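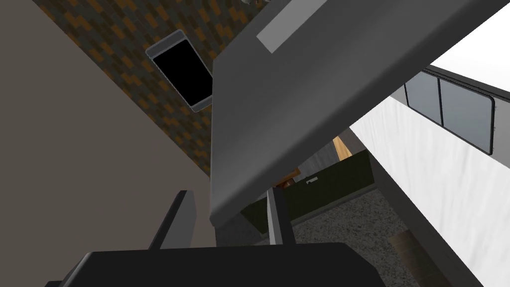 My arm had a fault last week and I want to write it down before I forget. The task is simple: go down to the phone, close the two fingers on it, lift. In the simulator the phone lies flat on the small brown and orange tiles, with one corner close to the edge of the big grey panel, and this corner was my whole problem. The planner believed that the panel ended 32 mm further away than it does. So the finger went into the panel, the force value jumped to 94 and the stop did not come. It came 700 ms later, which in a real room is much too late.

I looked for the mistake in the gripper model for two evenings. Then Cristóbal Ulloa read my settings and found it in line 776: the safety check was reading the old map of the scene, the one from the Warness test. I had copied the file and forgot to change the name.

Now the check loads the map by itself and refuses to start without it. I will not run this on the real arm until I have repeated all the Mosau tests.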